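From: Margit Farkas
To: Wirnlow household list
Date: 2025-10-21
Subject: Re: sorting bins, one section or two?

Yasuo Kikuchi wrote:
> We have been using single open bins for mixed stuff and everything
> ends up in one heap. Is the divided kind worth the extra $4? And do
> bottles stay upright in it?

Yasuo,

I'd pay the extra. I have the gray one with a narrow back section and a larger front one. The back is for flat things and I try to leave it free until the end.

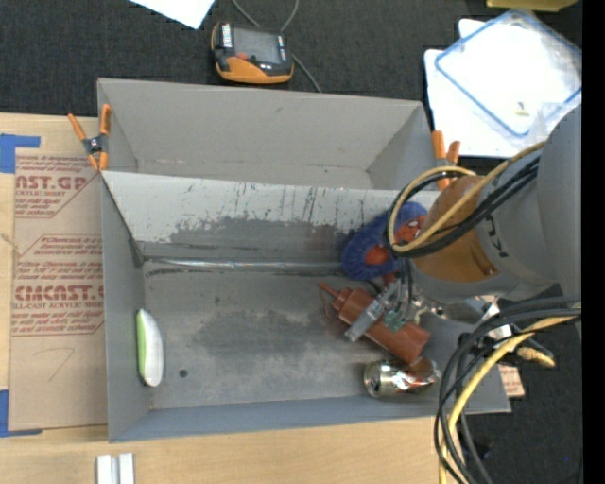

Bottles won't stay upright unless you pack something against them. A squeeze bottle or a drink can goes on its side in mine, and anything soft can lean on the divider - it slopes, so don't count on it to hold a stack.

The gray does scuff. I gave up scrubbing it in December and it makes no difference to how it works.

Raluvel used to carry the same size with a lid. I haven't checked lately. If you order, measure your shelf first, mine was too shallow and the bin lives on the table now.

Margit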